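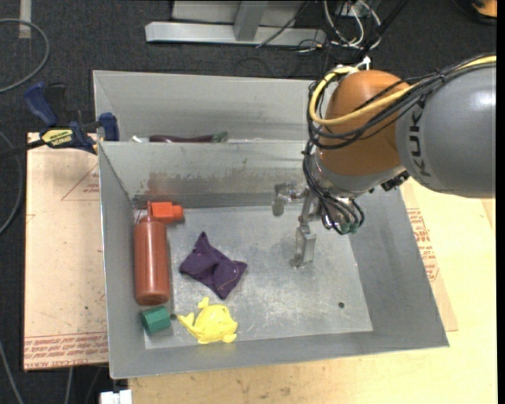

What counts as one example?

One example is one attempt at one pick, start to finish. It holds the camera images, the arm's joint positions, the gripper state and a label for the result. An attempt that ends with nothing in the fingers is still an example and is stored the same way as a good one.

Who runs the collection?

The Skordale grasping project. Cheuk-hei Shek looks after the arm and the logging software. Védís Zoëga looks after the object sets, the labels and the releases. Questions about a particular file should go to Védís.

Does a person steer the arm?

For part of the data. In the Pellness set, an operator chooses each grasp point on a screen and the arm carries it out. In the Strickland set, the current model chooses and a person only watches. The two sets are kept in separate folders. Please don't mix them without keeping the source field, as the success rates are very different.

What kinds of objects do you use?

Household items, toys, packaging and cloth. The full list has 279 objects. We wanted a spread of stiff and soft things, and of shapes that roll and shapes that don't. A bottle on its side and a crumpled cloth call for different grasps, and a model trained only on blocks does poorly on both.

Why metal bins with sloping sides?

Objects that get bumped tend to slide back toward the floor of the bin, so the arm can keep working longer before someone has to reach in. The drawback is glare. Bare metal throws back the color of whatever is near it, and early models sometimes tried to pick up a reflection. We left those attempts in.

Do you clean the bins between sessions?

We take out crumbs, lint and loose bits of tape. We don't polish out scratches or stains. A model that has only seen a spotless bin can treat every mark as an object.

How often are the objects changed?

After every 12 attempts the operator stirs the bin by hand with the arm paused. The object set itself is swapped on Friday. Nothing is placed to make a pick easier. If an object lands against a wall, it stays there until the arm gets it out or the next stir.

How is success decided?

The arm lifts, holds still for 2 seconds, and the software checks the finger opening. If the fingers have closed all the way, the attempt is marked as a miss. Thin cloth fools this check, so attempts on cloth are also reviewed by a person from the images. Where the person and the software disagree, the person's label is used and the original is kept in a second field.

What if the gripper picks up two things at once?

It is marked "multiple". Whether you count that as a success depends on your task. Our own training runs leave these out.

Can the camera be moved?

Not during a session. It is fixed, and its position is checked against the arm before the first attempt of the day. If the check fails, we calibrate again and start a new session number. Cables and other gear on the floor may shift from one session to the next - we don't crop them out, and you can mask them if they cause trouble.

What happens after a collision?

The arm stops and the attempt is labeled "aborted". The operator checks the gripper, the clamps and the position of the bin before restarting. After 5 aborted attempts in one session we end the session and look for the cause.

Can I use my own gripper with this data?

The images will still be useful. The grasp labels probably won't carry over unless your gripper has two fingers and opens to a similar width. One outside group kept our images, threw out the grasp points and relabeled everything. That worked for them but took most of a winter.

Which tools read the files?

Skavetico, our viewer, opens every release and can play an attempt back at normal or slow speed. The older December release needs the converter in the tools folder first.

I found a wrong label. What should I do?

Send Védís the session number and the attempt number, with a line on what you think the label should be. Corrections go into the next release and are listed in the change notes.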